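Handout 3: Workholding for Small Square Parts
Course notes, Bench Assembly and Fixtures
April
By the Grandutley bench instructor

Read this before the fixture lab. It picks up where the handout on flat stock and clamps left off. Bring it with you, along with the drawing sheets from last time.

What a fixture plate does

A fixture plate holds a part in a known place so that the next step can be done the same way each time. In this course the part is a desktop processor. It is a good part to learn on. It is square, it is flat on top, it costs enough that people take care with it, and it has a right way around. It also has contacts on the underside that must not be touched or dragged across anything.

The part has two layers you need to know. The lower layer is the substrate, a thin circuit board, usually green. The upper layer is the heat spreader, a metal lid that covers most of the substrate but stops short of its edges. When you measure for a holder, measure the substrate. Several people last term measured the lid, and their holders came out too small to use.

Holders and pockets

A holder for a square part can have a full wall on every side or only corners. Corner walls are usually the better choice. They stop the part from sliding or turning and leave the middle of each side open, so it can be picked up by two edges. If you draw a full wall, cut a relief in two opposite sides.

Things to settle on paper before you print or cut:

- Clearance. Start with the figure on your drawing sheet and change it only after a test fit. A part that has to be pushed is too tight. A part that rattles when the plate is tapped is too loose.
- Wall height. The walls should stop below the top of the lid.
- Floor. The floor under the contacts should be relieved. The part rests on its rim.
- Lead-in. A small chamfer on the inside top edge of each wall helps more than extra clearance does.
- Orientation. Mark pin one on the plate next to the holder. Do not rely on memory.

Plate material and color

Our plates are plastic, matte gray. A matte surface gives less glare under the bench lights, and a dropped screw is easy to find on it. Round the outside corners of the plate. Sharp ones chip, and they catch on sleeves.

Mounting

The plates in the lab go on aluminum extrusion. Wipe the ribs before setting a plate down - one metal chip under a corner is enough to rock it. Push the plate against the stop, hold it there, and then tighten. Check for rock again by pressing on opposite corners. The Backlund drawing set shows the slot spacing, and the Wurkix hardware bins have the nuts that fit it. Do not use the nuts from the Zudel bins. They go in but they do not turn.

The processor in its corner-wall holder, and a processor in the gripper at the plate:
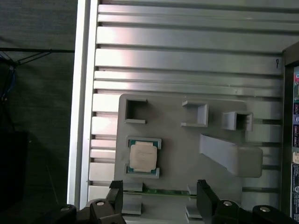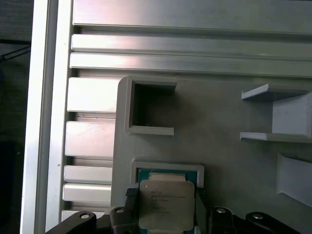
Lab work

Work in pairs. Each pair gets one plate, one scrap processor, and one test block. Use the test block until your fit is approved, then switch to the processor.

1. Measure the substrate on both sides and write down both numbers. Do not average them.
2. Check the holder against your numbers.
3. Set the part in and lift it out 16 times. Note any time it sticks or lands crooked.
4. Turn the plate a quarter turn on the bench and repeat.
5. Sketch the holder from above, with dimensions, and mark pin one.

Wear the wrist strap for all of this, even with scrap parts. Hold the part by two opposite edges of the substrate and keep your fingers off the underside.

The write-up is one page plus the sketch. It is worth 28 points. Leave it in the tray outside Room 221 before the next lab, and put both names on it. Plates go back on the shelf with the hardware still attached.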